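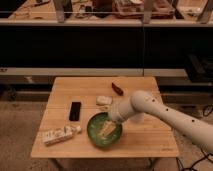 *Fig. 4-1. Small table with the green bowl. Phone to the left of it, boxed item toward the front.*

## 4. The small table and the bowl

This section of the Gollimgate house manual covers the low-traffic table on the carpet and the one bowl that goes with it. The table came from Zamance. The leaflet in its carton promises that a bowl on a side table "ends clutter for good." We have tried it for a winter and would not go that far. A bowl gathers small things into one spot, and whether they ever leave that spot is up to you.

### 4.1 Before you start

You will need the table, the bowl, a dry cloth and a damp cloth. The leaflet also lists a Zamance felt liner (part 688). We left ours out after a week. It slid every time something was lifted from the bowl, and it held crumbs.

**Note:** The old Ostutham guide tells you to wax the top before first use. Try a patch underneath first. Our patch stayed tacky overnight and we stopped there.

### 4.2 Placing the table

1. Stand the table on the carpet and press down on each corner in turn. Carpet hides a short leg very well, so press harder than seems polite.
2. If it rocks, turn the table a quarter turn and press again. Do this before you reach for pads or folded card.
3. Check that all four legs are fully tightened. "Hand-tight" in the leaflet was not tight enough for us.
4. Wipe the top along the grain with the damp cloth, then dry it. Go over the seams twice.

**Caution:** Do not drag the table by its top. Lift it. The legs catch in the pile, and the bolts take the strain.

### 4.3 Placing the bowl

1. Set the bowl down on the bare wood. The usual advice is dead center. We put ours a little to the right, which leaves the left half for things that lie flat.
2. Put in one item only and live with that for a day. A bowl that starts full stays full.
3. Keep the phone beside the bowl, screen up. In the bowl it gets things dropped on it.
4. Small items you reach for often can go behind the bowl. Allow two at most – after that you have built a second bowl without the sides.
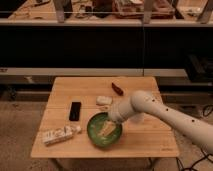

### 4.4 What goes in and what stays out

Ostutham prints a full-page sorting chart for this. We followed it for three evenings and found that most of our things fitted either two of its columns or none. The short version below has held up better.

- **In the bowl:** one light thing that would otherwise roll or blow away.
- **On the table, left side:** the phone, and any boxed item waiting to go to the bathroom or the kitchen.
- **At the back:** short, narrow things that get lost at the bottom of a bowl.
- **Somewhere else:** mail, coins, medicine, anything wet.

Take the bowl's contents out before you go to bed and put them where they belong. If you can't say where that is, the trouble is in your drawers and no dish will fix it. The table itself can keep a few things overnight,

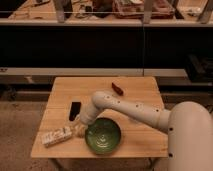 provided they are things you will use the next morning. Anything still there on the second night should be moved. We have heard the argument that a visible item is a remembered item, and it works for a day or two. After that you stop seeing it, and the box that was supposed to go upstairs has become part of the furniture.

### 4.5 Cleaning

1. Clear the top completely, bowl included.
2. Dry-wipe first. A damp cloth on a dusty top pushes the dust into the seams.
3. Wash the bowl in warm water with a drop of plain dish soap. The Živković cleaning paste is sold for glazed dishes at three times the price of soap, and we could not tell the two results apart.
4. Dry the foot of the bowl before it goes back on the wood.

**Caution:** No scouring pads on the glaze. No standing water on the table.
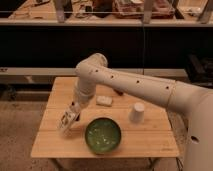 The cleaning schedule in the Zamance leaflet asks for a wash every 62 days. It is an oddly exact figure, and we don't know what it is based on. Go by what you find when you take the last item out and look down into the bowl. Small white flecks across the bottom, easy to spot against the green, mean it is due, whatever the calendar says. Tip it over the sink first, then wash as in step 3. If marks remain after two washes, check with a fingernail whether they sit on the glaze or in it. Marks in the glaze will stay, and you can quit scrubbing.

### 4.6 If it isn't working

**The bowl keeps filling up.** A smaller bowl is the usual suggestion. Ours made the pile taller. Go back to 4.3, step 2, and start again with one item.

**The table still rocks.** Repeat 4.2 from step 1, then try a different patch of carpet.

**Things go missing at the back.** Pull the table forward by a hand's width and check the floor behind it.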